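Filed under: Teleop / Sim recording / How-to

Recording wall jobs in the sim by remote control

Quick version, I'm supposed to be at Brestetti by noon. Ebony Partington asked for this written down so here it is.

Task is the framed poster on the wall by the patio door. You drive the arm, sim records, Pruvdale gets the episodes. 76 good ones per operator before you move to the next task.

Setup
- Load the house scene, pick the wall task. Reset twice, the first reset sometimes keeps the old arm pose.
- Open all 3 views side by side. Don't drive off the wrist view alone.
- Controller speed at 2. Default is way too fast near a wall.

Driving it
- Big moves first, up to the height of the frame. Stop. Let go of the stick.
- Then small moves only, come in level with the frame edge. If your tip is pointing down, back out and redo the wrist.
- Check the gap in a side view before you close anything - the wrist view lies about depth.
- Use the arm's shadow on the wall. Best depth cue you have.
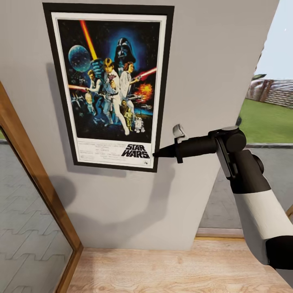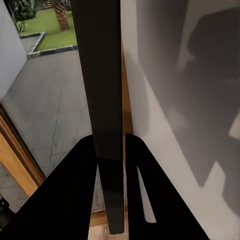
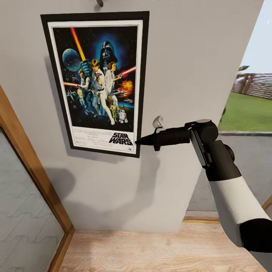
Pauses: keep them short. Anything over a couple seconds of nothing gets learned as nothing, and then the policy just hangs there. If you need to think, think before you hit record.

Bumped the frame? Don't try to rescue it. Mark it bad, reset, go agian. I had a batch with 1,504 steps of me wiggling and it was no use to anyone.

Vary your start. Left a bit, high, low, wrist turned. Same approach every time = policy that only knows one approach.

Saving
- Stop recording first, THEN release the arm. Other way round and you get a drop at the end of the file.
- Name it with your initials and the task. Not "test". We have enough tests.
- Play back one in ten at least.

Upload goes to the Dronlow folder, the Halonen one is full and wont take any more. Questions to Ebony, I'm back after 4.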